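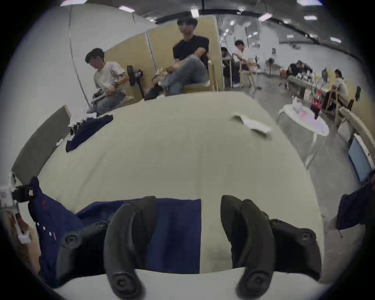

Navy again this season, by popular vote.

Cloment Sunday Football: your questions
Updated 2025-10-18

I run the fixtures for our little Sunday league, and my inbox fills up with the same stuff every fall, so I finally wrote it all down.

When does the season start?
First games were in September, but you can still join! We take new players right up to the winter break.

How much does it cost?
$70 for the season, or $7 a game if you'd like to try us out first. Pay at the gate on the day (cash is fine, but please bring small bills).

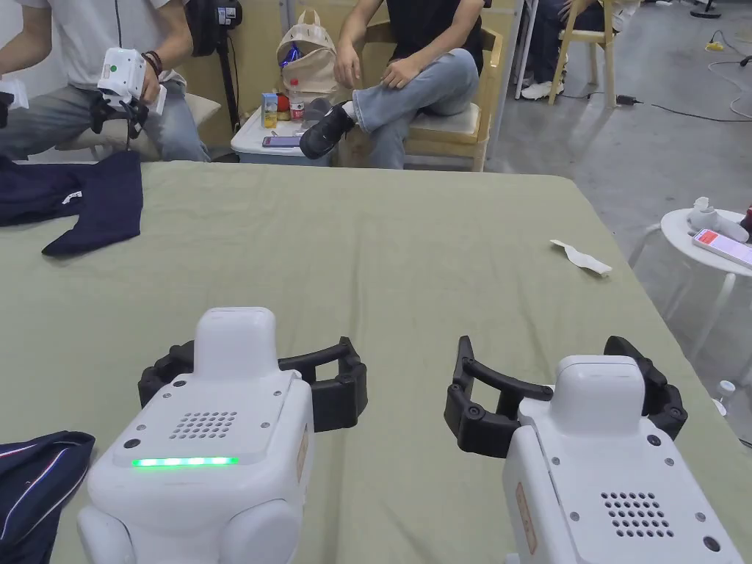 Where do we play home games?
Home games are at the Geraghty field, on the side closest to the parking lot. If it's waterlogged we move to the turf at Jistau, and I'll text everyone by breakfast.

How long is a game?
Two halves of 25 minutes in the early rounds, and a bit longer once we hit the playoffs. I know, I know, some of you want the full ninety. My knees don't!

What happened in last year's final?
Tosow won it on penalties after going two down before the break. I still think the second goal was offside, and I've said so at length to anyone standing near me. 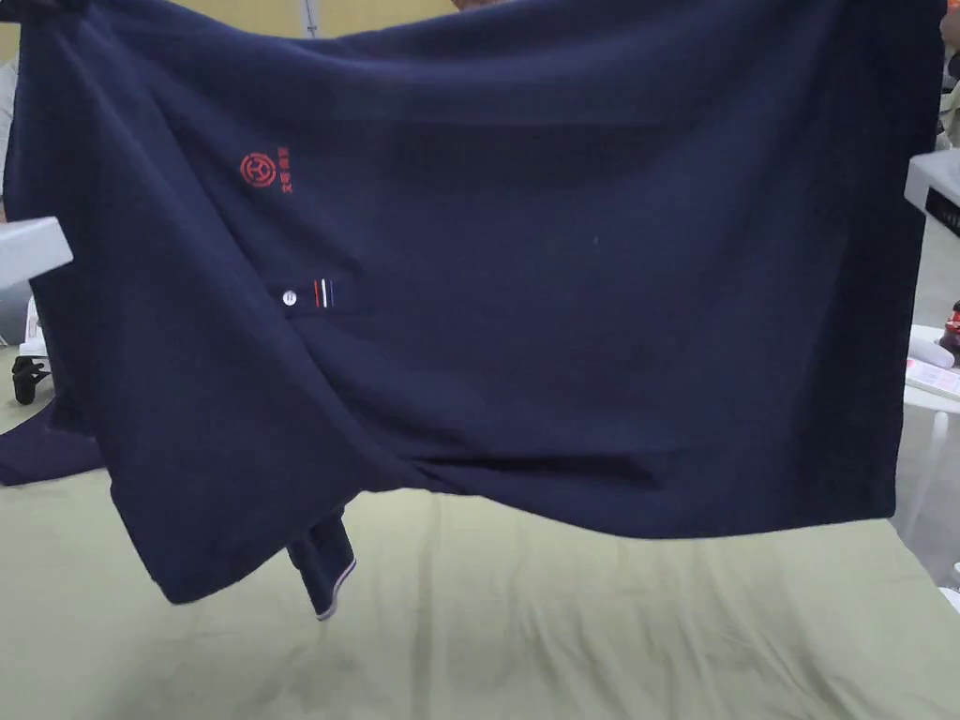

Gearóid Daly wrote in to say it was onside by a yard, that the defender at the back post had fallen asleep, and that I should let it go. He'd also like rolling subs kept for the playoffs, and there I'm with him all the way.

Can I pick my own team?
Sort of. Tell me who you want to play with and I'll do my best, but I have to keep the sides fair.

What should I wear?
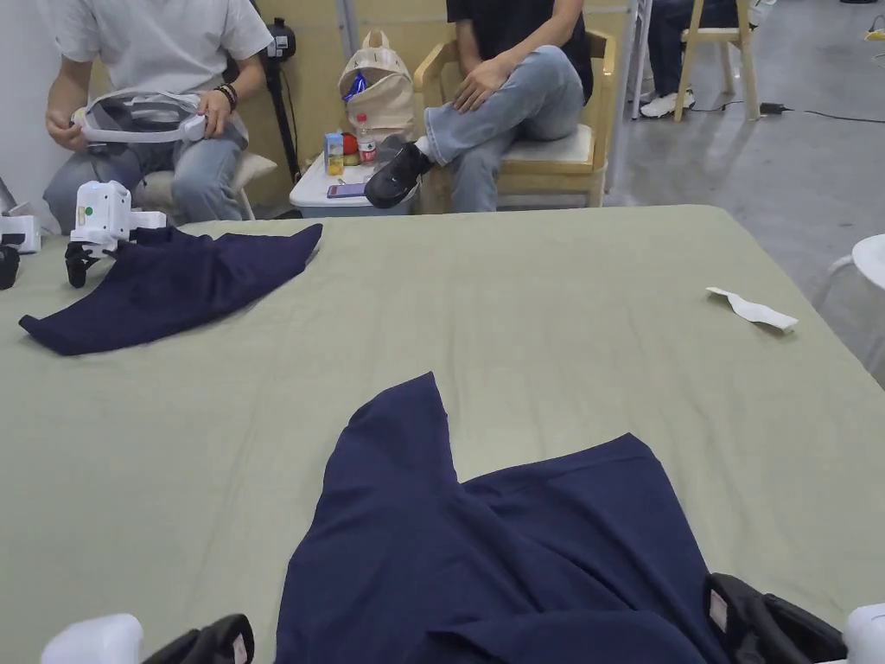
Shin guards are a must, and the ref will send you off to find some if you show up without them. Cleats are fine on grass, but no metal studs at Jistau. For tops, anything close to the navy blue on that table will do for your first few games, creases and all, until we get you a numbered one. Spare socks are a good idea too.

Who do I call if I'm running late?
Text me, and put your team name in the message. My number ends in 904.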